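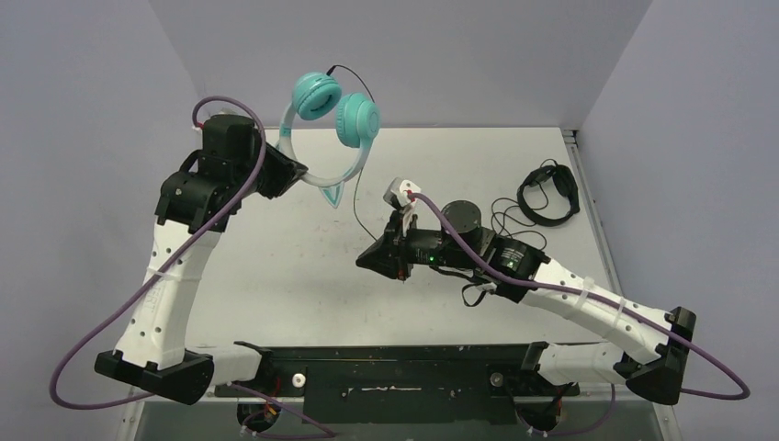 Page 3 of 60

moltach_fan
ok so cat ear headphones for my niece, teal and white, wired. cable stays plugged in at the left cup. do you store them like that or pull the plug every time? mine died at the jack after one winter

Skedis286
pull it. always. grab the plug not the cord

oei_oei
disagree — plugging and unplugging wears the socket too. I leave mine in, loose coil, done. 290 nights of gaming and still fine

Skedis286
loose coil is ok I guess. wrapping it tight round the headband is what kills them

puspita yusof
Does anyone hang theirs? Worried about the ears. Mine has one that wobbles already

moltach_fan
one of hers came off in October, glued it back. looks ok from teh front

oei_oei
what glue

moltach_fan
whatever was in the drawer. didnt read it

Skedis286
lay them down with cups up then, the band takes the weight

puspita yusof
But then the weight is on the ears?? they stick out of the band

Skedis286
hm. fair. box then — shoebox, old tshirt in the bottom

oei_oei
or just a hook. you people are overthinkng a headset

moltach_fan
going with the box. will try unplugging for a month and see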